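Comparing two sets of gripper fingers for picking blocks from a bin

Student project report, Manipulation Lab module

1. What we were asked to do

The project brief asked us to find out whether the Jendska fingers, which are moulded in a soft rubber, pick small blocks out of a bin better than the plain clear plastic fingers the lab already uses. Kasero, who supply the lab with its grippers, describe the Jendska fingers as suitable for "untidy bins". We were asked to test that claim and to say whether the lab should buy a second pair.

My short answer is that our results don't support buying them. They don't support throwing them away either. Most of what follows is about why I trust the numbers less than I would like to.

2. Set-up

Both sets of fingers were used on the same arm and gripper body. The control program was Ansah, version as installed, and we did not change its settings between the two sets of fingers except for the closing width, which has to be reset whenever the fingers are swapped. Closing force was left at the lab's usual value. I think this was a mistake, and I come back to it in section 5.

A run began with the blocks in the bin and ended when the program reported either a pick or a failure. A pick counted only if the block was lifted clear of the floor of the bin and held for 7 seconds. We did 100 runs with each set of fingers. The time limit for each run was 41 seconds, after which the program gave up and went back to its starting position.
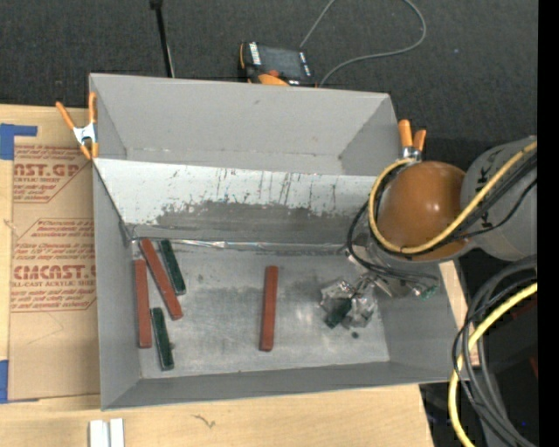 The choice of blocks affects the result more than the brief allows for. Rectangular blocks have flat, parallel sides, and any pair of stiff fingers will do well on flat, parallel sides if it can get round them. The difficulty is all in the getting round. A red block standing by itself out in the middle of the floor is an easy target, while the ones lying close together near the left wall leave much less room for a finger on either side. If a test happens to offer the lone block first, the fingers look good. We did not control for this. The program picked its own target every time, and it seemed to prefer whatever was easiest to separate from its neighbours in the camera view.

3. Results

The plain fingers did slightly better on blocks out in the open. The Jendska fingers did slightly better near the walls. Neither difference was large enough that I would expect it to survive a second round of testing, and when I moved the borderline runs from one column to the other the order changed.

Borderline runs were the ones where the block was lifted but slipped before the hold time was up. Under our rule these are failures. Kasero's own leaflet counts a pick as soon as the block leaves the floor, so our figures can't be set beside theirs. I asked if we could use their rule as well and report both, but by then we had not kept enough detail in the log to work it out.

4. Faults

The log has three kinds of failure in it. The first is a missed grasp, where the fingers close on nothing. The second is a slip. The third we called "blocked", where a finger comes down on top of a block or against the wall and the arm stops itself.

Blocked runs were the most common with both sets. This is the result I find most useful, and it says very little about fingers.

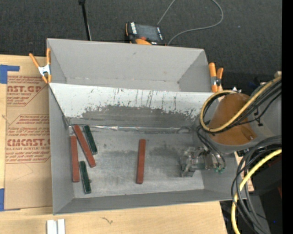 A blocked run is decided before the fingers have touched anything they are supposed to hold. It comes from where the program thinks the block is and from the angle it chooses to come in at. Softer fingers may bend a little and get away with it, and this is probably what Kasero mean by "untidy bins", but a better approach angle would help both sets equally and costs nothing.

We tried one afternoon with Condis in place of Ansah to see if the blocked runs would drop. They seemed to, but it was a short session and I wouldn't put a figure on it. The log was also kept in a different format, and we lost part of it when the file was converted.

5. What I would do differently

Closing force should have been set separately for each pair of fingers. The value we used had been tuned for the plain ones, so the Jendska fingers were tested at somebody else's setting. A fair comparison needs each at its best, or both across the same range.

The starting layout should be fixed and repeated. With a free layout, 100 runs each is too few. My supervisor suggested 700 in total, which would take us well past the end of the module - and I suspect a fixed layout with fewer runs would tell us more.

Other shapes should be tried. I would add something round and something that squashes.

6. Recommendation

Do not buy a second pair of Jendska fingers on the strength of this report. Spend the time on the approach angle first, starting with Condis, and keep the raw logs in one format from the first day.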